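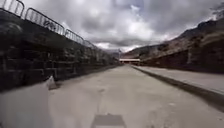 ## Fladside approach road — wall, walk and surface notes

Notes and photos from walking the concrete road at Fladside, for whoever picks up the repair list after us. Kept by Adaeze Ugwu. Wall entries mostly Farzad Mirzaei. Still patchy, fill in what you can.

### What's covered

- the road itself, as far as the low flat-roofed structure that crosses it
- stone retaining wall, left side going out
- raised sidewalk strip on the right
- hillside behind the sidewalk, only where rock could come down

Not covered: anything past the crossing. That's the Dristilville sheet, ask Farzad.

### Numbers

- length walked: 510 m
- notes in the main file: 2,052
- sections: 12, numbered from the near end
- 6 of those have wall notes, rest are surface only

### Fields

- `section` — 1 to 12
- `side` — L, R or C (center). Always facing the crossing, even if you walked it backwards
- `what` — stain, scuff, seam, stone, joint, rail, rock
- `how_bad` — 0 to 3. 0 = just noting it
- `who` — initials
- `note` — free text, keep it short

### Stuff to know

Concrete is pale gray and marks show up easy, so there are a lot of `stain` rows with a 0. Leave them in, we use them to find our place. Seams are faint. Don't score a seam from a photo, go stand on it.

Wall is rough-cut blocks, courses not regular. No point numbering the courses, we tried. Give height from the road in cm instead. Color changes all over (charcoal, brown, greenish) — color on its own is not a fault, don't log it as damp unless you put a hand on it.

Metal barriers along the top of the wall go under `rail`. They get moved, so old `rail` rows may not match whats there now. Check the month before you trust one.

Sidewalk rows before July used `R2` for the hillside. Now it's `R` and `what = rock`. Some old ones still need changng.

### To do

- [ ] redo section 9, two people scored it differntly
- [ ] merge Abubakar's wall sheet
- [ ] photos for the crossing, near face
- [x] drop duplicate rows from the Olomik import

Fixes to Adaeze, mornings are best. Put the section number in the subject line.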